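How to clean matte black surfaces without making them shiny?

zundel539
Jun 19, 2025
Hello, in December I have bought a lamp and two chair frames in matte black. Now they show every touch of the hand. I tried dish soap and it became better, but one place on the lamp is now shiny from rubbing. What do you use for this finish? 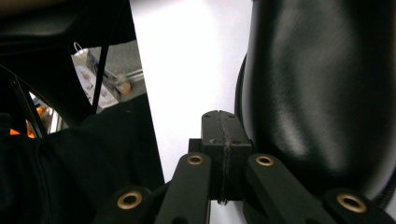 Matte black finish, slightly scuffed

Please tell me also if wax is a good idea. My neighbor says yes, but I am not sure.

Pummont
No wax! It fills the rough surface and then you have shiny spots everywhere. I use warm water with very little soap and a soft cloth, and I press lightly. Then I dry it with a second cloth. For grease you can repeat it, but don't rub harder. The shiny place on your lamp will probably stay, I am sorry. If it is painted metal, you can spray it again with matte paint, but try first on the bottom side.

tircombe_2000
I had the same with my faucet. Just buy white next time, it's easier.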